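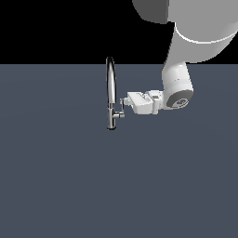 Open Friday at the Rukska Tap Factory

In March I visited the Rukska factory together with my colleague Zixuan Qin. They open the doors to visitors on one Friday in spring, and you must write your name on the list at the gate before 9 in the morning. We came at 20 past 8 and there was already a line.

Our guide was Ľubica Hájek, who has worked in the polishing hall since 2000. She spoke slowly and clearly, which I was thankful for, as the machines are loud even with the ear protection they give you.

The tour begins in the foundry. Brass is melted and poured into forms, and the raw bodies come out brown and rough, with sand still in the corners. I had expected more smoke. After this the bodies are cut, drilled and tested with air under water. If bubbles come up, the body goes back to be melted again.

Polishing was for me the best part. Much of it is still done by hand on cloth wheels, and a new worker learns for 7 months before she may touch the kitchen models. The plating hall we could see only through a window – the baths are closed to guests. Zixuan asked many questions about the waste water and got a long answer, with a drawing on the back of a brochure.

Lunch was in the canteen: potato soup, bread and a dry cake. The small shop beside it sells second-quality pieces at a good price. I bought a basin tap for my mother's house, with a scratch under the base.

Two things could be better. The signs from the bus stop are hard to find, and the last group had very little time in the assembly room. The bus back to Panthorpe leaves from the other side of the road, next to the tire shop.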